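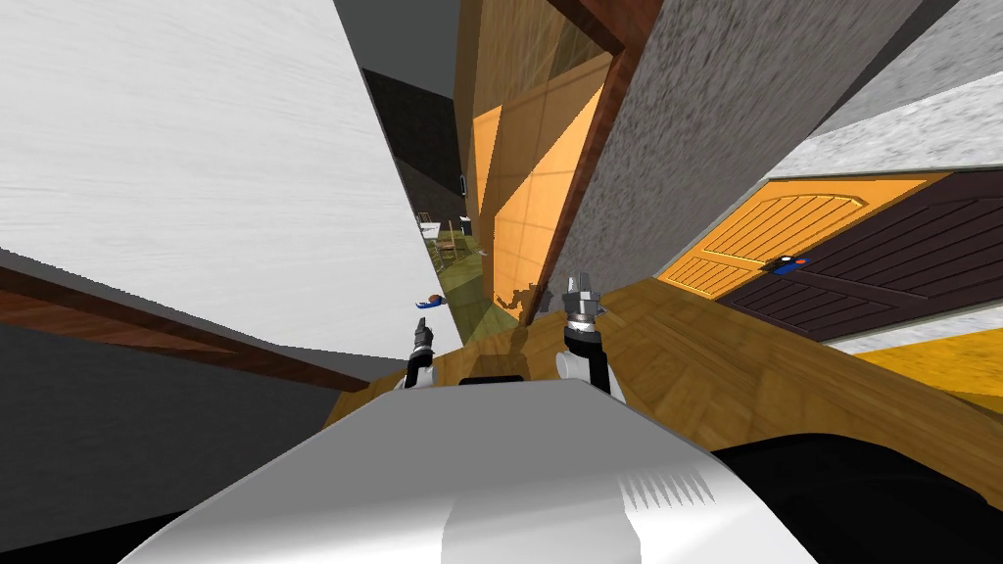
Session 4 – Two arms up, before anything moves
Handout, home robot build, shared workshop group
13 August 2018

Do the sim first. Every time. Bench time at Enavon is short and you don't want to spend it finding a sign error.

Start pose
Both arms upright, close together, grippers pointing up. Same pose in the sim and on the bench. Write your joint values on the inside cover of the log book, not on tape stuck to the arm (tape falls off, ask last year's group).
The arms sit close in this pose so never move both out of it at once. Left goes first, out to the side. Then right.

Zeroing
– power off, set joints by hand to the marks
– power on, hold, read back
– anything more than 2 degrees off, stop and redo that joint
– save file under your own name. Do NOT overwrite the Bavano default, we lost an evening to that

Wiring, carried over from session 3
Arm bus is on port 1514 in the Dewan config. If the arm shows up in the list but won't answer, check the port before you start pulling connectors. Strain relief at the shoulder, leave slack for the full swing. Zip ties snug, not tight. Some of you had the cable going round the outside of the elbow – redo it, it will catch.

Grippers
The two are not the same so they dont share a close limit. Set each one seperately. Close on a folded cloth first, then foam, then the wood block. Low current until the limit is saved.

Rooms in the sim
House model has walls, doors, wood floor. Fine for reach and for bumping into things. Not fine for friction, the floor values are guesses. If the view comes up tilted check the camera frame against the base frame, roll and pitch are easy to swap. Base level does not mean camera level.
Shadows: leave on. Slow on the old laptops but you get a much better feel for depth when a gripper is near a wall.

For next time
Log of 14 clean moves out of start pose and back, sim only. Bring it on a stick.
Read the Venero notes on joint limits, first half.
Bench slots for September go up by the door, one per pair.

Still to cover: e-stop wiring, who has the spare crimper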